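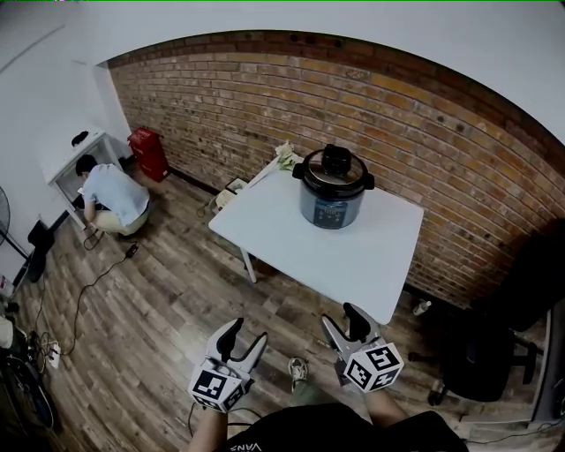

Suston Open Day Recordings

Data card, version 2

Summary

This set holds 207 recordings made during the October open day at the Suston workshop in Tralelley. Visitors were shown how everyday kitchen tasks are recorded with a pair of hand-held grippers, and then had a go themselves. Each recording is one attempt at one task, seen from head height, with the two grippers in view for most of it.

Contents

recordings/ one folder per attempt
tasks.csv task name, station and result for each attempt
markers/ calibration files for the cubes on the grippers
notes/ the demonstrators' written notes, typed up afterwards

Of the 207 attempts, 92 are by visitors. The rest are by Genivaldo Pacheco and Kazuhiro Kaneko, who ran the demonstration. The "operator" column says only "staff" or "visitor". No names or ages were kept.

Tasks

There are 13 tasks. The cooker station used a white square table by the brick wall, with an electric pressure cooker on it. Tasks there include lifting the lid by its knob, putting the lid back, turning the cooker to face the other way and moving it by its side handles. The cooker was not plugged in for any of them. The other station used cups, cloths and a drawer unit.

How the recordings were made

The operator holds one gripper in each hand. Each gripper carries a cube with black-and-white square patterns, and its position is worked out from those patterns. Operators were asked to keep both cubes in view and to start with the fingers open. Visitors had one practice try, which was not kept.

The room was left as it is on a working day. Cables, chairs and people going about other jobs appear in the background, and the layout changed a little between the morning and the afternoon.

Known problems

The left gripper's clock was slow until the lunch break. Morning files have been corrected, but the original times are in the column "raw_time".

"Success" was judged by whoever was running the station. Genivaldo counted a lid set down crooked as a failure and Kazuhiro did not. Please check the notes before using this column.

Two of the drawer tasks have very few visitor attempts.

Use

Free for teaching and research. Please credit the Suston workshop. Send corrections to Kazuhiro Kaneko through the workshop's front desk.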